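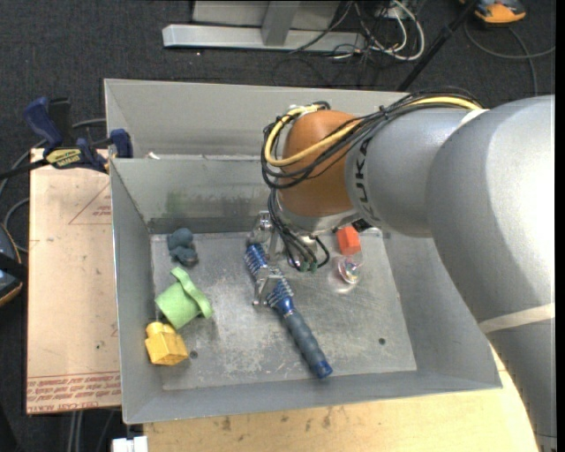 Do you need to run a dehumidifier in the basement all year?

In our house it runs from late spring until November and then sits unplugged until the windows start sweating again. A furnace dries the air enough in winter that the machine hardly switches on, so I clean it and leave it alone. If your basement has a drainage problem, your answer will be different from mine.

Home Kitchen Laundry Basement Archive Contact

I bought the Zaridlow Elen last spring and said I'd write it up once it had been through a full season. It has, so this is the long version. I paid for it myself at Quaye, the appliance store in Kondthorpe, where it was marked down by $100 because the box was damaged. The machine inside was fine apart from a scuff on the water bucket.

Our basement is 704 square feet, one open room with the laundry at one end and shelves along the long wall. The floor is bare concrete. It never floods, but it smells musty from June on, and a couple of years ago I lost a box of paperbacks to mildew. The hygrometer on the shelf read 81 percent the morning I carried the Elen downstairs.

The first week

I set it to 50 percent and let it go. The bucket filled before I got home from work, shut the machine off, and beeped until I emptied it. The same thing happened the next day. By the end of the week I was emptying it once a day and the hygrometer was in the high fifties. It took most of another week to get down to the setting and stay there.

Concrete and cardboard hold a lot of water, and the air doesn't dry out for good until they do. If you buy one of these and it seems to be getting nowhere after two days, leave it on. Keep the basement windows shut while it runs. I had always opened them in summer to air the place out, and I now think that was making it worse.

Noise

It is louder than I hoped. On the low fan you can hear it from the kitchen if the basement door is open. With the door closed it's a hum that I stopped noticing. On the high fan I wouldn't want to sit in the same room and read. The compressor makes a clunk when it cuts out, and the cat still leaves when it does.

The bucket and the hose

The bucket slides out from the front. It has a handle that folds down, and the handle is too thin to be comfortable when the bucket is full. There's a lip on one corner for pouring. I spilled some on the stairs twice before I learned to carry it with a hand underneath.

After that I gave up and hooked up a hose. There is a threaded outlet in the back under a rubber plug, and a regular garden hose fits it. The hose isn't included. It drains by gravity only, so the outlet has to be higher than wherever the water is going. Our floor drain is near the washer, and I put the machine on two cinder blocks with a piece of board across them so the hose runs downhill the whole way. The first time I tried it I had a small rise in the middle of the hose and the water backed up into the bucket.

My neighbor Bimla Malhotra has the same model with no floor drain, and she added a small condensate pump that sends the water up to her laundry sink. She likes it. I haven't tried one.

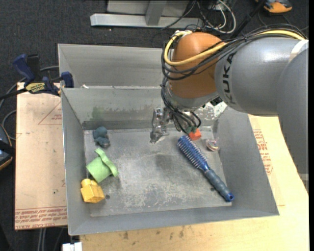

What it costs to run

I don't have a good number for this. Our electric bill went up in the first month and then came back most of the way. The machine cycles on and off once the room is dry, so the first month isn't a fair one to judge by.

The outlet matters more than I expected. Ours is on a 15 amp circuit along with the chest freezer, and the breaker tripped when the freezer, the dehumidifier and a shop vac were all going. I moved the Elen to the outlet by the stairs and it hasn't happened since. The manual says not to use an extension cord, and the power cord is short, so check where your outlets are before you decide where it will stand.

Cleaning

The filter is a plastic mesh screen that pulls out of the back. I rinse it under the tap every couple of weeks, let it dry, and put it back in. A light comes on to remind you, but it goes by hours and not by how dirty the filter is. With the dryer in the same room mine gets linty well before the light.

The bucket gets a slippery film if you don't wash it. Dish soap and warm water took it off. With the hose attached I forgot about the bucket all summer and there was still a little water sitting in it in the fall, so look in there too.

Things I don't like

The control panel is on top and the display is bright enough to light up the shelves at night. There is no way to dim it that I could find. After a power cut it comes back on but forgets the humidity setting and goes to its default, which is higher than I want. The casters only roll well on smooth floors, and ours isn't.

Its own humidity reading is also a few points lower than the hygrometer on the shelf. I go by the hygrometer.

Would I buy it again

At the marked-down price I would. At full price I'd look at what else the store had first, mainly for something quieter. The smell is gone, the new paperbacks are fine, and towels left on the drying rack down there dry overnight now. Before, they took two days.

Mei Nguyen-Tran asked in the comments on my last post whether it would do for a crawl space. I wouldn't use this one for that. You can't get at the filter easily if you have to lie down to reach it, and there are models made to hang from the joists.

Next I'm going to deal with the dryer vent, which has been on the list longer than the dehumidifier was.

Contact | All text copyright the author | Back to top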